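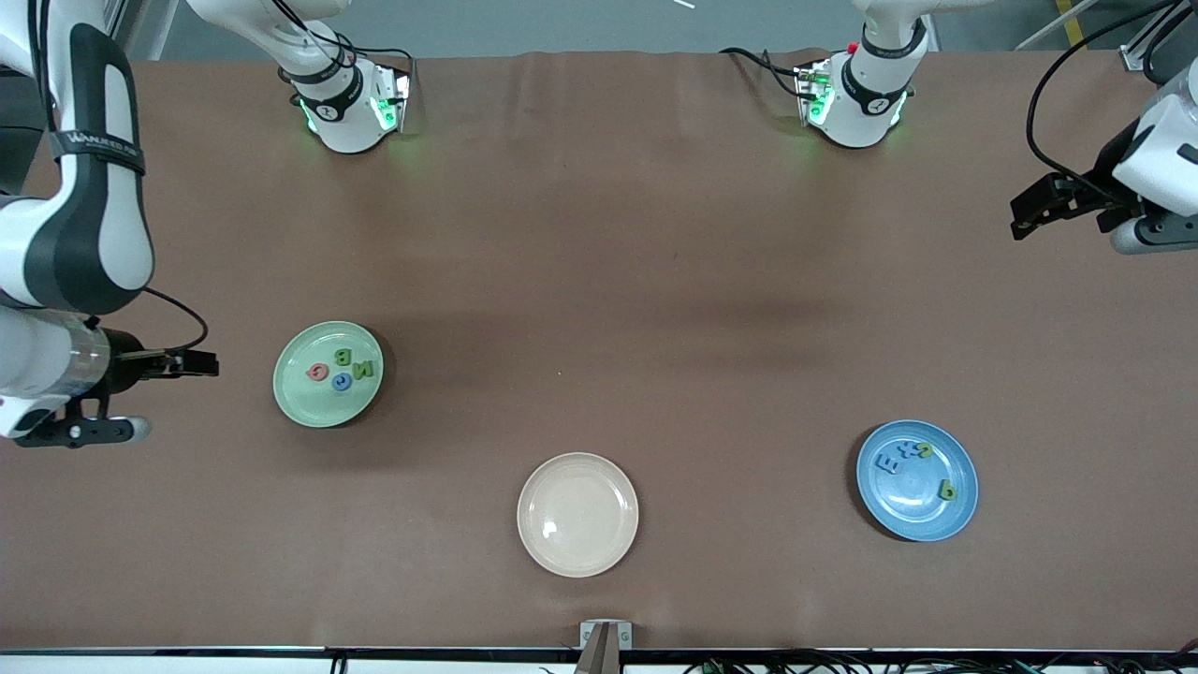 Brurkel Two-Arm Sorting Bench

I run the kitting room at Grindmont, where we pack learning sets for schools, and I've been working next to the Brurkel bench long enough to have opinions about it. Halvorsen, who sell it, asked if I'd write up their page for it. I said yes, as long as I could put in the annoying bits too!

So, the basics. You get two white arms, a black gripper on each, and a long table covered in matte brown. We teach it sorting on foam letters and plates, the same stuff my crew handles all day, and small soft pieces are a pretty good test of any gripper (foam squashes, it tips over, it hides under its neighbor). If the fingers can get one letter out of a cluster without dragging the rest along, I'm happy.

What changed for us? Mostly our wrists. Before the bench, four of us stood and picked letters by hand for the whole shift, and by Tuesday afternoon I'd be rubbing my thumb under the desk. Now two people look after the bench and the other two check finished sets, and we swap at lunch. Same crew, same hours. I was nervous about that part, I'll admit, and I asked about it before I asked about anything technical.

The work is different, though, and you should know that going in. There's more watching and less chatting. You learn to spot a bad grip coming, and you do a lot of resetting in the first month. My best packer hated it until she got to set up the plate layouts herself, and now she won't let me touch them.

On a good day we finish 321 sets, and our best week so far was 1,541. Mixed letters slow it down. Letters lying on their sides slow it down more, so give yourself time to teach those.

Things I'd change: the cables want a proper tray, so order one with the bench. The Visamance software is easy enough to learn, but it logs you out when you go for coffee, and the password screen is tiny. Also, spare fingertips come in one pack size only, and it's a big one.

What's in the order
Two arms with grippers
Wrist cameras and brackets
Table with metal rail
Visamance license, one seat
Two days of training at your place (take both days, please)

Part number 522. Cable tray and spare fingertips are sold separately. Halvorsen will bring a demo bench out if you have the floor space, and you can try it with your own parts, so dig out your most awkward ones.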